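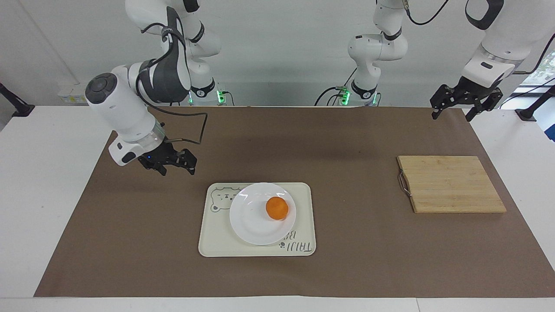
Two white robot arms at a table covered with brown paper.

I moved to Solevel for the rent, and I'll admit I couldn't have named a single person on the city council for the first couple of years. I voted in the big elections and skipped the small ones. Then they cut the evening bus, and I got angry, and that's how I ended up spending most of my September nights in the public gallery, eating crackers out of my coat pocket.

If you've never followed a council that can't agree on who's in charge, let me tell you, it's better than television. Solevel has 11 seats. After the last election those seats were split between four parties, and not one of them liked any of the others. The biggest group, the Dronel list (named for the street where they held their first meetings, and yes, they still argue about whether it should be on the ballot that way), was two seats short of a majority. Two! You'd think somebody could sort that out over a sandwich.

They could not. The first attempt at a deal fell apart over parking. The second fell apart over who would get to run the housing department, and it fell apart in public, at 9:40 at night, with one councilor reading another councilor's text messages out loud into the microphone. The woman next to me in the gallery gasped so hard she dropped her knitting.

What I didn't understand until I started going was how much keeps rolling along without a majority. Trash gets picked up. The library opens. The old budget just carries over, month by month, and the city staff do the same things they did last year because that's all they're allowed to do. It's when you want something new, or want something back, that you hit the wall. My bus, for instance. The money for it was sitting in a draft budget that couldn't be brought to a vote without a council president, and there was no council president without a deal.

So I did what angry people do and looked up the rules. The city charter is online, all of it, scanned slightly crooked. And tucked in near the back is a section on petitions. Get 1000 signatures from registered voters and the council has to put your item on the agenda, president or no president. They don't have to say yes to it. They do have to talk about it.

I got in touch with Sajib Munshi, who teaches civics over in Prelomlow and had helped with a petition there a few years back. I was hoping for a pep talk. What I got was a long list of ways to mess it up. Signatures in pencil get thrown out. So does anybody who writes down the address they just moved to when they're still registered at the old one. "Get way more than you need," he told me, "and check them yourself every night before you go to bed, when you can still remember whose handwriting is whose."
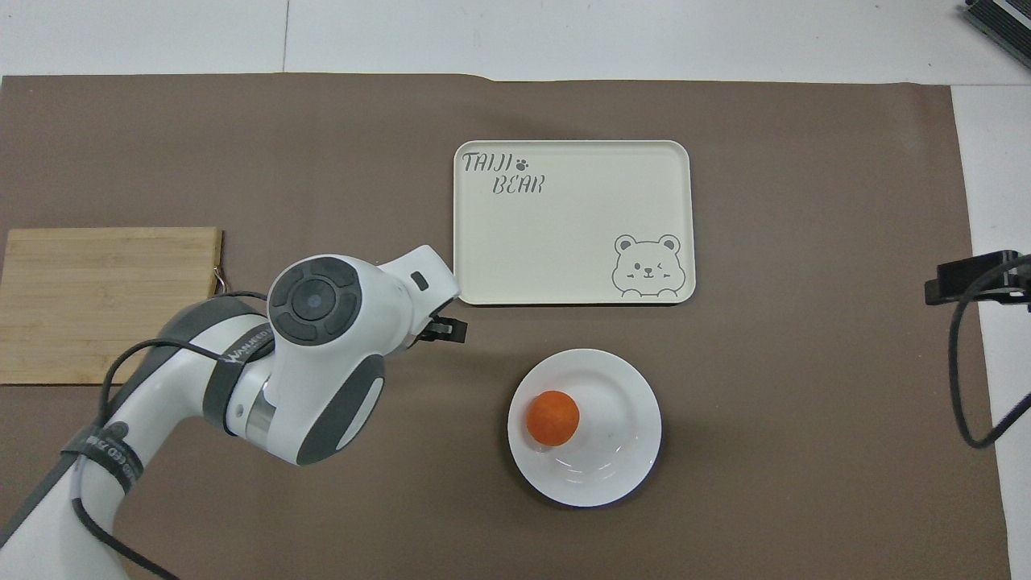
A cream tray with a winking bear in one corner, and a white plate.

We set up outside Ndung'u, the grocery at the end of the old bus line, mostly in the late afternoon when people were coming home on foot. I had assumed the bus would sell itself. It did, kind of, but what people really wanted to talk about was the council. One man signed and then stood there for half an hour telling me that a hung council was the best thing that had ever happened to this city, because at least they couldn't do any harm. A nurse told me she'd been walking home in the dark since spring and had no idea the council was even stuck. She'd figured they had all just decided against her.

I keep coming back to that. We talk about coalition trouble like it's a card game, who's in, who's out, who's bluffing, and I'm as guilty as anyone. I had my own little chart. But from the sidewalk it looks like a closed door, and it doesn't much matter which of the four parties is leaning on it.

We got our signatures. The clerk's office took them in a shopping bag, gave me a stamped receipt and told me checking would take a while. Sajib says that's normal – he also says not to call them every day, and I've mostly listened. In the meantime the Dronel people are back in talks with the smallest party, and there's a rumor the parking thing has been settled, though I heard that same rumor the last time.

The item should come up at the next full meeting, after the sewer contracts and before public comment. I'll be in the gallery, second row, on the side with the working radiator.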